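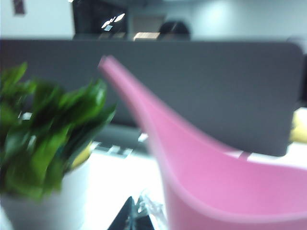
Gripper and wrist camera comparison: frequently asked questions

Last updated 2026-09-15

Which grippers are you comparing?
The Lureck parallel gripper and the Sowa two-finger adaptive gripper. Both go on the same Erkell arm with the same controller. We change the gripper and leave everything else alone.

Why use an ordinary desk?
Kiseo asked for results from offices. The bench cell we used in January gave good numbers that didn't hold up once there were plants, cables and partitions near the arm.

What are the tasks?
There are seven. The plant task is the one people ask about most: pick up the watering can, bring the spout to the pot, tilt, and put the can back on the desk. The full list is on the tasks page.

Is there water in the can?
No. All scored runs are done dry. Barbara Wilczyńska is writing a separate procedure for runs with water and we will link it when it is finished.

The wrist camera pictures are blurred. Is that a fault?
No, it is motion blur. The leaves smear first, then the small items on the desk. A shorter exposure helps but gives a darker picture under office lighting. We are trying two exposure settings with each gripper and will publish both sets.

The can fills a lot of the view. Does that matter?
Yes. Once the can is close to the camera it hides part of the desk, so the controller has less to go on when placing it. Abdelilah Radwan is testing a different camera bracket for this. Results so far are for the standard bracket only.

Can people stay at their desks during a run?
Yes, on the far side of the partition. The arm's working area stops short of it. Anyone on the arm's side has to be the operator.

How is a run scored?
Pass or fail for each step, plus the time taken. Two people score each run separately. If they disagree, Kathleen Madigan looks at the log and decides.

Can I send in my own gripper?
Possibly. It needs to fit the Erkell wrist flange and run from the standard tool connector. Write to Hubert Baran with the drawing and the weight first.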